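Feltbridge hand grippers — anyone paying for the kit?

Forum > Hardware > Teleop and data capture
Thread started Dec 14, 2025

padlock_jo
Looking at the Feltbridge two-hand kit for our fold and sort work. Pair of grippers, mounts, the capture software, 335 a month on the lease plan or you buy outright and they quote you. We need cloth handling mostly. Towels, rags, shirts later. Rep was nice but kept steering me back to the block stacking demo and I don't stack blocks.

Who's run cloth with it? Want to hear about fingers, wrist fatigue, software, in that order.

tinsnip44
Had a set since April. Hardware good, software meh. Fingers are fine on towels, bad on anything thin. Thin stuff slides down in the gap and then you close on air. You end up re-grabbing three times an episode and half of those get tossed at review.

Wrist is ok if you swap people every hour. We didn't at first. Do that.

ohm_sweet_ohm
Disagree on the thin stuff. It's an approach angle thing. Come in flatter, pinch a ridge, don't go straight down at the pile. We have over 800 episodes on rags and our toss rate is nowhere near half.

tinsnip44
Great, now teach that to eight part timers. I'm talking about the product out of the box.

ohm_sweet_ohm
Fair. Their training sheet is one page and most of it is about charging.

grebe_lane
We're mid-way through a cloth batch on our trial set, same job jo is asking about. Two people, one table, one cloth at a time. Long twisted bits are the worst, you can't tell which layer you've got until it's up.
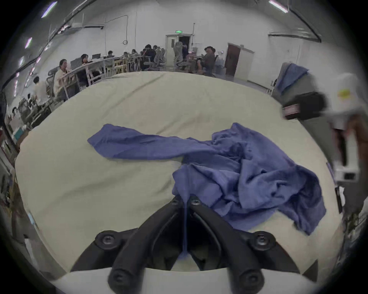 Blue cloth, one of the crumpled starts. Strand down between the fingers.

So that's what tinsnip means about the gap I think. For us its fine when the other hand pins the bunched end first. Solo hand, not so much. Two-hand kit earns its money on cloth, I would not bother with the single.

padlock_jo
That helps a lot, thanks. Are those the stock fingers? And do the little screws near the tips hold? Somebody on another board said theirs backed out.

grebe_lane
Stock, yes. We check them at the start of each shift and snug anything that moved. Not a big deal so far but it's a trial, ask me again in a few months.

tinsnip44
Mine backed out twice. Blue threadlocker, done. Shouldn't be my job at that price though.

mudlark_9
Before you sign anything look at Dinsa. Their kit is cheaper, fingers swap without tools and they sell a rubber tip for fabric. Downsides — heavier, and the cable is short. We moved over and I don't miss Feltbridge support at all. Four days to answer an email about a firmware thing.

ohm_sweet_ohm
Dinsa tips wear smooth though. We went through a bag of them in one project. And the weight is not a small thing if you're holding it all afternoon.

mudlark_9
Tips are cheap. Wrists, ok, point taken. We give people 200 episodes a day max and nobody has complained.

padlock_jo
200 sounds low? Feltbridge brochure talks about way more.

mudlark_9
Brochure people don't fold towels. 200 good ones beats a pile you have to throw out.

kettle_drum
Different angle. Has anyone just hired it out? Flosutska will do the collection for you, they bring their own people and hand you cleaned episodes. We got 3721 from them, mixed household tasks, maybe a third cloth. Quality was decent. Labels were a mess, had to redo the start and end marks on a lot of them.

tinsnip44
What'd you pay per episode

kettle_drum
Under NDA on the price, sorry. More than doing it in house if you already have the people. Less if you dont.

padlock_jo
We have people and a table, so probably in house. Only real question left is lease or buy.

grebe_lane
Lease first. We asked for the trial and they said yes pretty quick, no card needed. Get the trial, run your worst fabric on it for a week. Not the nice towels.

ohm_sweet_ohm
Agree with lease. Also ask what happens to the software when the lease ends. On ours the export tool quit working the same day and we had stuff still sitting in it. Got it back but it took some begging.

tinsnip44
wait, seriously? They told me export stays on forever.

ohm_sweet_ohm
Get that in writing then. Maybe they changed it.

mudlark_9
Futberg resells the same kit btw and their lease has the export thing spelled out. Slightly more per month. Shipping was slow for a guy I know.

padlock_jo
Ok. Asking Feltbridge for a trial, asking Futberg for the lease terms, and I'll get one bag of Dinsa tips to see if they can be made to fit. Will post numbers when I have them.

tinsnip44
They won't fit. Bolt spacing is off, I tried. You'd have to print an adapter.

padlock_jo
Got a file?

tinsnip44
Somewhere. Will dig it up tonight, it's ugly but it holds.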